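Family Life > Around the House > Tips for Busy Homes

Search this site: enter keywords Go

Print this page | E-mail to a friend

Keeping on top of a house full of children's stuff

November 6, 2018

When my eldest started school I was given one cardboard folder and a cheerful note telling me to keep everything in it. By June the folder had split down both sides, there was a permission slip behind the toaster, and a papier mâché owl had been living on the bread bin for so long that I'd stopped seeing it. I've had three children go through since then, and I have picked up a few habits along the way which I pass on for whatever they're worth to you. Take the ones you like and leave the rest.

Start with the paper, because it comes in every single day. I keep a shallow tray beside the kettle and everything from the school bags goes in it the moment we get through the door, before shoes are off and before anyone asks what's for tea. While the kettle boils I go through it. Anything that needs signing gets signed there and then and goes straight back into the bag. Anything with a date on it gets copied on to the calendar and the paper goes in the recycling. You will be tempted to keep the paper as well, just in case. Don't, or you'll have two sets of everything and trust neither.

Drawings and paintings are harder, I do know that. I once worked out that we had 866 of them in the loft, and that was after the mice. Now each child has one flat box that slides under the bed, and when the lid won't close we sit on the carpet together and choose what stays. It's a lovely way to spend a wet afternoon — mine are far more ruthless than I am, and I've been known to sneak a thing or two back in after bedtime. Write the name and the age on the back in pencil. You think you'll remember whose wobbly horse it was, and you won't.
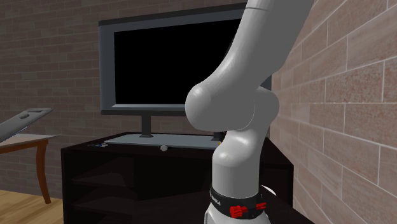 Glitter deserves a paragraph to itself. Never go at it with a wet cloth first, whatever your mother told you. Let it dry, then go over the table with a lump of play dough that's past its best, pressing and lifting, and after that use a strip of sticky tape for the corners. What's left can be wiped up in the ordinary way. For poster paint on a school jumper, rinse from the back of the fabric with cold water, rub in a little washing-up liquid, leave it for as long as it takes to eat a biscuit and then wash as usual.

Lunch boxes that smell of old banana will come right with bicarbonate of soda. Two teaspoons, a splash of warm water, lid on, leave overnight. The rubber seal on the Plulico ones pulls out if you coax it with the handle of a teaspoon, and it's worth doing every so often, though I'd advise doing it before breakfast and not after.

Then there are the odd socks. I used to keep them in a carrier bag on the back of the airing cupboard door and sort them about as often as I cleaned the gutters. These days each child has a mesh bag for socks, the bag goes in the wash zipped up, and it comes out zipped up with everything still inside. More than 52 washes on, I think we've lost one sock, and I have my suspicions about the dog.

Name labels next. The iron-on sort are fine for anything flat, but they do peel off socks and gloves, and for those I go back to needle and thread in front of the television. A laundry pen on the care label will do for coats. Go over it again at half term — it fades faster than you'd think.

Last of all, pegs by the door, and put them at the height of the shortest person in the house. Ours were up at my shoulder for years and I used to wonder why the coats were always on the floor.

Print this page | E-mail to a friend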